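Leltmont Pick-by-Name: a month with a language-guided grasping method

I came to this one a bit of a sceptic, I'll admit. I look after the arm in a small teaching lab, and over the years I've sat through a fair few papers promising that you can type a sentence and have the robot sort out the rest. So when Rodrigo Prieto suggested we give Leltmont a proper go (he'd read the write-up over a long weekend in January and wouldn't stop talking about it), I put the kettle on and braced myself.

The idea is lovely and simple. You give it a camera view and a short instruction, such as "put the screwdriver on the plate". One network finds the thing you named, a second proposes ways to hold it, and a small scoring step picks the grasp that also suits where the object has to end up. That last bit is the new part. Our old method, Calvo, chose the safest grip first and only worried about the placing afterwards, so it would happily pick up something long in a way that made it very awkward to set down.

We kept our test objects to ordinary household bits and pieces, with a light blue plate as the target.

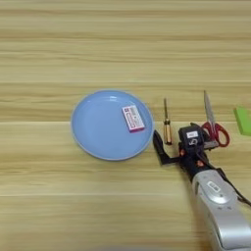
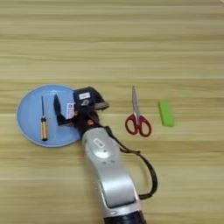
Setting it up took us most of a morning, and I'd budget the same if your camera calibration is as neglected as ours was. The instructions are friendly enough, though they do skip over how to define your table height, and we went round in circles on that until Rodrigo found the setting tucked away in a file called Rirko. Once that was fixed, everything behaved itself!

Now, the results. We ran 32 trials with each method, using the same instructions and the same starting layouts. Leltmont finished 26 of them and Calvo managed 20. It's a small test and I wouldn't hang a thesis on it, but the pattern in the failures was interesting. Leltmont lost only 2 trials to a bad placement, and the other misses were nearly all slips while closing the fingers on something thin. Handles with a bit of girth gave it no bother at all. Scissors, on the other hand, were a right nuisance, especially when lying flat with the blades closed.

My grumbles are fairly minor. It's slow to make up its mind, and colour words confuse it more than they should. Asking for "the green one" worked less reliably than naming the object. I'd also love a clearer message when it gives up, as at the moment it just stops and leaves you wondering.

Would I recommend it? For a teaching lab with a multi-fingered hand and a patient supervisor, yes, quite warmly. If you're only ever picking up boxes, stay with Calvo and save yourself the morning. We're keeping Leltmont on our machine for the rest of term, and Rodrigo wants to try it with the Pritow planner next.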